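Palomino 40 Travel Pack
Wusine Travel Gear

Most travel packs promise one bag for every trip. We don't believe that, and you shouldn't either. The Palomino 40 is a carry-on pack for people who move every few days by bus, train or small plane. If you stay in one hotel all week, buy a suitcase.

Weight: 1,132 grams, empty, hip belt on
Price: $185
Spare hip belt: sold separately

Airlines change their size rules whenever they like, so we won't print "fits all carriers" on the tag. Measure the pack full, then check with your airline. A stuffed front pocket can push it over the limit.

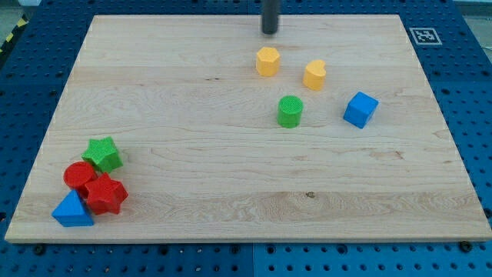 The shell fabric comes from Varetti. It sheds light rain. It is not waterproof, whatever you may have read about fabrics like it, and a long wet ferry deck will prove the point — bring a liner.

We also dropped the hidden passport pocket from the older Dusero pack. Every thief knows where it is.

Reviews: 112 so far. The low ones mostly complain about the side bottle pocket, and they have a point. It is tight when the main compartment is full. A looser pocket is planned for the December batch, same price.

Returns accepted unused, with tags. Orders to islands and remote addresses take longer.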